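Can a machine put away the cups? A talk with an engineer in Covelow

The workshop of Tiren is on the second floor of an old printing house in Covelow, above a shop that sells curtains. I came there on a rainy morning in November with one simple question, which readers of this page send me often: when will a machine do my housework?

The engineer who met me leads the household work of the company. She asked me not to print her name, as she prefers that the company speaks through its results. But she spoke freely for almost two hours, and she made the coffee herself.

"I will give you the short answer first, so you can go home if you want," she said. "Some chores, yes, slowly, in a place we have prepared. Your kitchen, no. Not this year and not next year."

I asked what she means by slowly. She opened a notebook and showed me the last test from the spring. The machine was given 200 tries to take a cup and set it on a coaster. It finished 117 of them without help. In the others it dropped the cup, or missed the coaster, or stopped and waited for a person.

"When I tell this number to my mother, she laughs," the engineer said. "When I tell it to people in my field, they ask me how we did it. Both reactions are fair, I think."

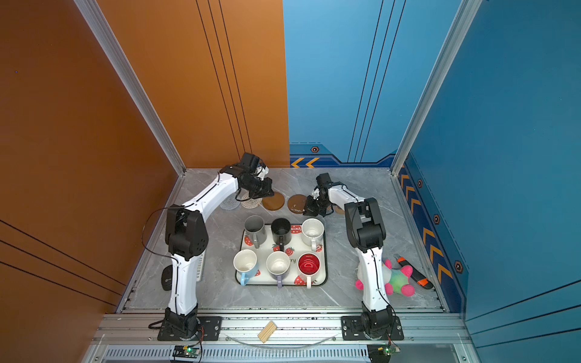
Cups are a good place to begin if you want to understand the difficulty. A person does not plan how to take a cup. The hand simply goes. For a machine, every cup is a new small problem, and the handle is the largest part of it. Six mugs stand in two rows on a strawberry tray, and their handles do not all point the same way, while the coasters wait along the back, one of them knitted and one woven from rope. "People look at the colors, but I look at the handles," she told me. "If a handle points to the neighbor cup, the fingers have little room. And a knitted coaster can move when you put something on it. A wooden one is more honest with you."

I wanted to know why there are two arms for a task which I do with one hand, often with a telephone in the other. She answered that two arms are not faster at present. They are useful when one arm cannot reach well, or when a thing must be held while another thing is moved. But they must also stay out of each other's way, and this costs time. "Put two people in a very small kitchen who have never met," she said. "It is like this."

We spoke then about shops, because many readers work in one. Tiren made a trial last winter with a home goods store in Brallham. The task was to put returned cups and bowls back on the shelf before opening. The trial ran for six weeks and 783 pieces were moved. The store did not continue with it.

I asked if she was disappointed.

"A little. But the staff there were very correct with us. They said the machine was careful, and that one of them could do the same shelf while talking on the phone to a supplier. The problem was everything before the shelf. Somebody had to open the boxes, take off the paper, and put the pieces where the arms could reach. If you count that person, you have saved very little."

This point came back several times in our talk. The chore we see is only the middle of the chore. To put away the cups, someone has to find them first, in the bedroom or beside the sofa, and pour out the old tea. She thinks that fixed arms will do well in places where the things come to them, for example at the return counter of a canteen. For the home she is more careful.

Another company, Hebden, has promised a kitchen helper for private buyers. I asked what she thinks about it. She was quiet for a moment and then said that she wishes them luck and would like to see it work in a house with children.

Before I left, I asked which chore she would give away first, if she could choose freely.

"Bed sheets," she said at once. "The fitted one, with the elastic. I can't do it well myself, so I don't know how I would teach it."

She has a dishwasher at home, a cheap one, eleven years old. She loads it by hand every evening and says that she has no complaint about it. The next test with the cups is planned for after the winter, with glasses added, and I am invited to come again and watch.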